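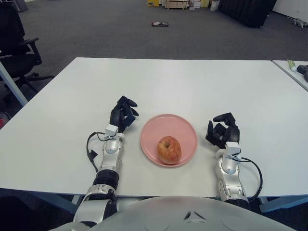 Unerora Tableware: Frequently Asked Questions
Last revised November 2020

What sizes do the round plates come in?
Two. The side plate suits a single bagel, roll or slice of toast. The dinner plate has the same rim profile and a wider flat center.

Can the plates go in the microwave?
Yes, for reheating, up to two minutes at a time. Do not use them under a broiler or in a conventional oven.

How should I toast a whole bagel before plating?
Slice it first. Warm it at 300 degrees Fahrenheit for 12 minutes on a baking sheet, then transfer. Do not place the plate in the oven to keep the bagel warm.

Does the pink finish stain?
Coffee, beet and turmeric can leave a mark if left overnight. Wash with dish soap and a soft sponge. Baking soda paste removes most residue. Steel wool voids the warranty.

Why does my plate look darker than the one on the website?
Color varies between production runs. Side lighting also deepens the tone. Compare plates in daylight before reporting a mismatch.
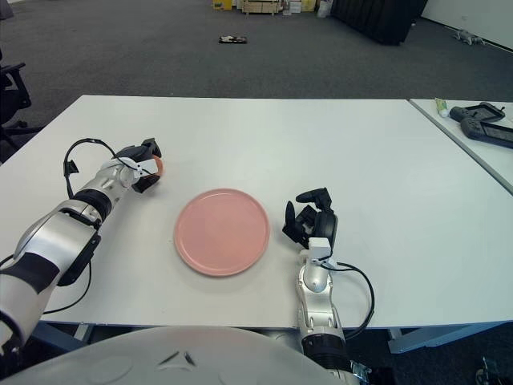 Round plate in pink, on a white tabletop.

Will the plate scratch a white table?
The foot is smoothed before packing. Grit trapped under it can still mark a matte surface. Wipe both before setting the table, and lift the plate to move it.

Can I stack them?
Up to 12 of one size. Place a paper liner between plates for long storage.

Do you sell to cafes?
Orders of 40 or more go through our distributor, Wouters. Lead time is longer for orders over 200. The Hatar bowl range can be added to the same order.

How do I report a chipped rim?
Write to Sunee Ruangrit in customer service with the order number and one photo of the underside. Claims must be received within 40 days of delivery.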